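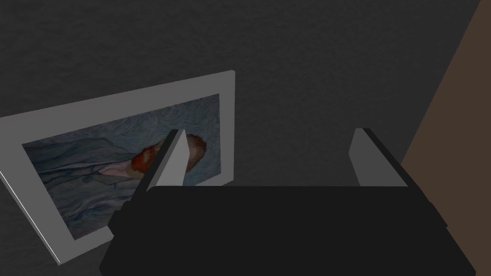
Stirnel Belt Tracking Roller, 3-inch

I sell a lot of conveyor parts to airport baggage rooms, and this roller is the one I end up talking about most. It sits under the return side of the belt and nudges it back when it starts to wander. No sensors, no power, just a pivot and a tapered sleeve. I love it! (My wife is tired of hearing about it.)

You get 2 mounting brackets, the hardware, and a sleeve that's already on the shaft. Part number is 409 for the straight brackets. If you have an old Lindthorpe frame, ask me for the offset ones before you order.
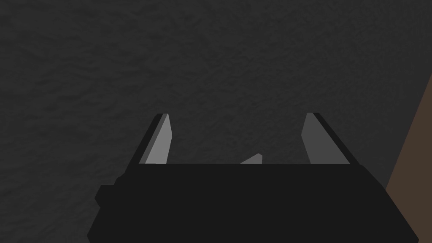

Sleeve wear is what most people call me about. The new Flakside compound holds up to grit a lot better than the old rubber did, and it leaves hardly any dust on the belt. It comes in one color, a dark charcoal with a faint mottled look, pretty close to the rough gray surface in the picture, so don't expect it to match your old tan ones. Wipe it down with plain soap and water and skip the solvents, please.
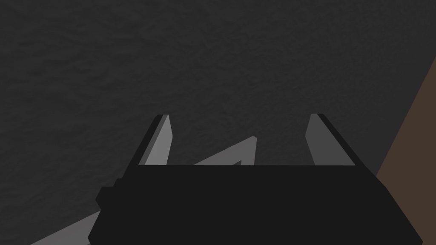 Ordering and shipping

I keep more than 100 on the shelf at the Opoku Street shop. Small orders go out the same day if I see them before lunch. Returns are fine as long as the sleeve hasn't been run. Offset brackets are back in stock in March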